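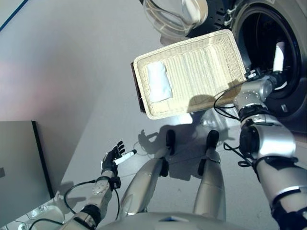 Grondell Miltier 7 Laser Rangefinder

You have a driver that goes 267 yards on the one day a year the wind feels sorry for you, and you have a 7-iron you trust more than most relatives. What you don't have is any idea how far away the flag is. The Miltier 7 will tell you. What you do with the information is between you and the bunker.

Point it, press the button, wait for the buzz. It locks on to a flagstick from 300 yards and reads to the nearest yard, a level of precision most of our customers will never need but enjoy quoting to their playing partners.

Slope mode adds or takes off yardage for hills. Slide the switch on the side and it's off for competition rounds, with a red tab showing so your opponent can stop squinting at you. Check your club's local rules before you tee off. Ours took three meetings to agree on theirs.

The magnet holds it to the cart frame. It does not hold it to a wooden bench, as our returns department can confirm.

In the box
Miltier 7 rangefinder
Hard case with belt clip
3 lens cloths (you will lose two by April)
Battery, already fitted

Colors: slate, or the green that vanishes in long grass. We recommend slate.

Warranty: 3 years against faults. Ponds are not a fault.

Goes well with: Delasum cart mount, Havlíček rain cover

Orders placed before noon ship the same day. Later ones ship when we get back from the course.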